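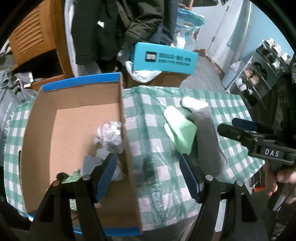
3.2 Charging stops and cabin load

Figure 2. Open cardboard box and sponge on a checked tablecloth.

Range loss on the highway legs was bigger than the city legs, as expected. Same car both times, same driver (Dimitrov), tires set cold before each leg. The Kolev route was driven first, then Podness. Cabin heat off for the first set, on for the second. Battery at 24 percent or above at every stop, otherwise the leg was thrown out and driven again.

Two things to note. First, the dash readout and the plug-in logger did not agree on the long downhill into Podness — the dash was the more hopeful one. We use the logger values thoughout. Second, the July legs had a headwind we did not correct for. Nikolaidis has a wind correction but it needs station data we only have for Kolev.

Charging: fast charger at Clundard, slow one at Flultano. Nearly 200 km between them, so no leg could skip both with the heat on. Time spent waiting for a free plug is left out of the trip times. Should probaly be its own column. At Flultano the session dropped out on 3 visits and had to be restarted by hand, logger kept running.

Heat on cost more range in the city than we had guessed. Short trips, cold cabin each time. See Section 4 for the per-leg numbers.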